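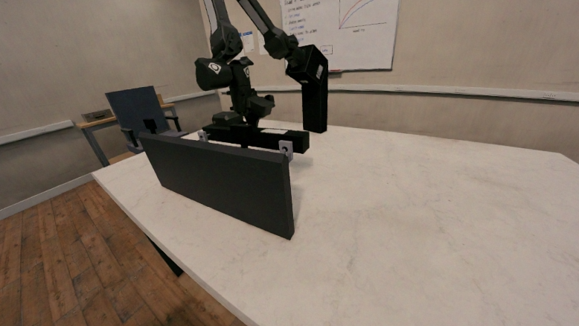
白色石纹台面，深灰长板立放，渲染图。

2025年10月2日，石材间

Tremach的浸渗型防护剂，厂家那份单页我又读了一遍，还是没读明白。“深层防护，长效抗渍”，深到哪里，长到几时，都没写。附的图是一滴水在石头上鼓成一颗珠子。水珠漂亮，这我承认，可车蜡也能让水鼓成珠子，我奶奶的切菜板抹了油也能。

起因还是Skandby那套厨房。业主四月装的台面，雕刻白一类的浅色大理石，夏天没过完就打电话来，说水槽边上发暗，灶台旁边有几块“洗不掉的印子”。Kelly去看过，带回来的话是：发暗的是渗进去的，印子是腐蚀，两件事。业主当然觉得是一件事，他付钱做过防护，防护没起作用。

这里得先写清楚，省得以后又吵一遍。防护剂管的是渗，油、咖啡、红酒往孔隙里走，它拦一拦，给你时间去擦。柠檬汁、醋碰到碳酸钙，那是化学反应，表面被吃掉一层，光泽没了。防护剂躲在孔隙里，表面那层晶体照样露在外头，照样被吃。所以拿“抗渍”两个字去跟业主讲柠檬的事，迟早要挨骂。单页上“抗渍”旁边偏偏画了半个柠檬。我打电话问过，对方说那是设计公司配的图。

今天做的：

料用Fludcombe那批边角，同一块大板上切下来的，纹路走向尽量一致。板长635毫米，哑光面，用中性清洁剂洗过，晾了一整夜。Ernő Borbély说一夜不够，大理石里的水没那么老实，面上摸着干，里头还潮，这时候上防护剂等于把水关在屋里。他大概是对的。可工地上谁给你留几天？我想测的就是工地上真会发生的情形，所以照一夜来。这一点记下来，别到时候说我们测的是理想状态。

板子用美纹纸隔开，一半上Tremach，一半空白。上了两遍，遍与遍之间按说明书等。说明书写“待表面吸收后擦净余液”，什么叫吸收了，没讲。我等到看不见湿光，用干棉布擦，布上还是带下来不少，心里没底。擦不干净的地方会留一层发黏的膜，灯一斜着打就看见了，像手没洗干净摸过的玻璃。上次Veres那个样板间就是这样，人家以为石头有问题，差点退料。

滴的东西：橄榄油、浓咖啡、红酒、酱油、柠檬汁。前四样看渗，最后一样我知道结果，还是滴了，想留个实物给销售看。酱油是我坚持加的，英文的测试表格里从来没有它，可我们的客户家里天天用，颜色深，又咸，又黏。

短时间擦掉的那一组：上过防护剂的那半，咖啡和红酒擦完几乎看不出来，斜光下也干净。空白那半，咖啡留了个浅圈，红酒有点发灰。到这一步，单页上的话算成立。

放着不管的那一组就不好看了。油，两边都进去了。防护的那半进得浅一些，边缘清楚一些，可要是业主来看，他不会拿浅一些当安慰，他看见的就是一个暗斑。酱油更怪，防护那半的斑反倒比空白那半扎眼，空白那半是晕开的一片，淡，防护那半是收紧的一小块，深。我反复看了好几次，怀疑是石头本身那个位置松，那儿正好有一条灰纹路过。只凭这一处不能下结论，下次换位置再滴。

柠檬汁，两边一样，都咬出一块哑的。哑光面上其实不算明显，抛光面会难看得多。Kelly路过看了一眼说：“那就别卖抛光的。”她说得轻巧，样册翻开头几页全是抛光。

称重也做了。小样试块上防护剂前300克整，切的时候就是照着这个数修的。上完、擦净、晾过之后再称，天平最后一位在跳，我不敢写。楼下一开切割机，台子就抖。所以“吸收量”这一栏今天空着，宁可空着。厂家单页上那条吸收曲线画得极其光滑，没有纵坐标。

我的看法，先写在这里，回头打脸也认：

这东西有用，用处是买时间。能让一杯打翻的咖啡从“坏了”变成“赶紧擦”。超出这个的说法我一概不信，包括“长效”。Skandby那家的水槽边，每天洗洁精泡着，钢丝球蹭着，防护剂能剩多少？单页说若干年。测法呢？用什么擦，擦多少下，多大劲？问了，回信是一段很客气的话，外加又一份单页。

Ernő不同意我。他觉得我拿一块没干透的板子，又是手工擦，测出来不好就怪药水，不公道。他写在白板上的原话是“先把自己的手排除掉”。好吧，这话难听，可该听。我擦余液的手法确实没有准谱，上头那半米擦得认真，到后来胳膊酸了就糊弄。下一轮让他来擦，我来滴，谁都不知道哪半是哪半，由Kelly贴纸编号。

另外关于“水珠测试”，我建议从我们给业主的交接单上划掉。现在写的是“滴水成珠即表示防护有效”。今天空白那半，洗过晾过，刚滴上去的水也鼓了一会儿才塌下去，业主要是这时候看，会以为防护好着呢。反过来，有些浸渗型的料，水珠不鼓，油照样拦得住。拿水珠当标准，两头都会错。要写就写：滴水，等着，擦掉，看下面石头颜色变没变深。麻烦一点，起码看的是该看的东西。

还有人提过干脆改推石英石或者岩板，省心。Veres那边一直在推，说“零渗透”。我对“零”这个字过敏。石英石里有树脂，热锅一放就知道了，接缝胶照样吃色。岩板的面是不怎么渗，可切开的边呢，背面的网呢？不过这是另外一篇的事，先不扯。

给业主的答复，草稿，没定：
发暗处可以敷吸附泥拔一拔，油性的用溶剂调，敷上盖膜，等它干透再揭，可能要重复。能不能拔净，不承诺。水槽边先停用，晾透再说，说不定有一部分只是水，晾着晾着自己就退了。灶边的印子要重新打磨那一块，哑光面好接，接缝处会不会看出来，得到现场拿灯照过才敢讲。防护打磨完重做。费用怎么分，我不管，但别再让销售跟人家讲“做过防护就放心用”，这句话是这回事情的一多半。

待办：
换一块灰纹少的料，酱油重滴。
小样挪到里间去称，趁切割机停的时候。
问Tremach要耐擦洗的测试方法，要方法，单页不要了。
吸附泥在今天这块板的油斑上先试，别直接上业主家。
交接单改水珠那条，改完给Kelly看措辞，她嫌我写得像警告牌。

板子留在窗边的架子上，滴点旁边铅笔写了字，别擦，也别拿它垫杯子。

补一笔，傍晚又去看了一眼：红酒那个灰印，空白那半，比中午淡了。没人动过它。不知道是真淡了还是光线变了，明天同一盏灯下再看。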